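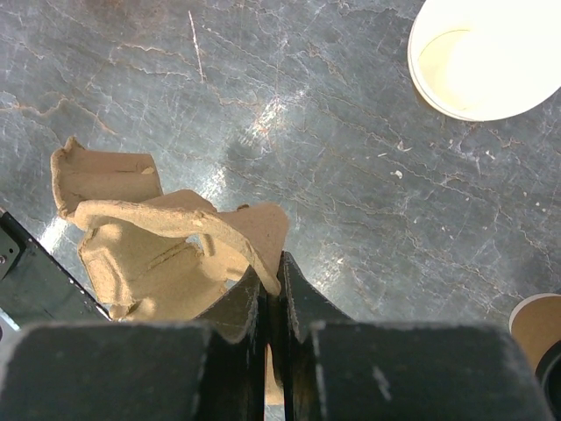 Ticket: Order confirmation emails arriving twice
Product: Brollance Mailer
Site: Wastham shop
Status: Reopened

Customer note, Wednesday
Closed on us again with "resolved by update." It isn't. I placed 20 test orders after installing the update and got 56 emails. Some orders sent two, some sent three, and I can't find a pattern.

Support reply
Please clear your browser cache and confirm whether the problem continues.

Customer note
Cleared it. I don't see how my browser could affect mail leaving the server at 3 a.m., but it's done. Same result. The log shows the same message ID going out twice, 600 seconds apart.

Support reply
600 seconds is the default retry delay. Your mail relay (Ketilsson) may be slow to answer. We suggest raising the timeout from 20 to 200. 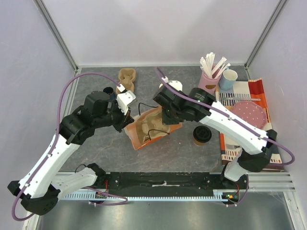 Customer note
Raised to 200 and restarted the queue. Duplicates dropped, but they haven't stopped. I'm not calling that a fix. If the relay accepts a message and the Mailer retries it anyway, a longer wait only hides the problem. I also turned off the Vinard add-on, which your last agent blamed. No change at all, so it's back on.

Please don't close this until someone has read the attached log. I'd like to know why accepted messages stay in the retry table.

Support reply
Passed to the queue team. Ticket stays open.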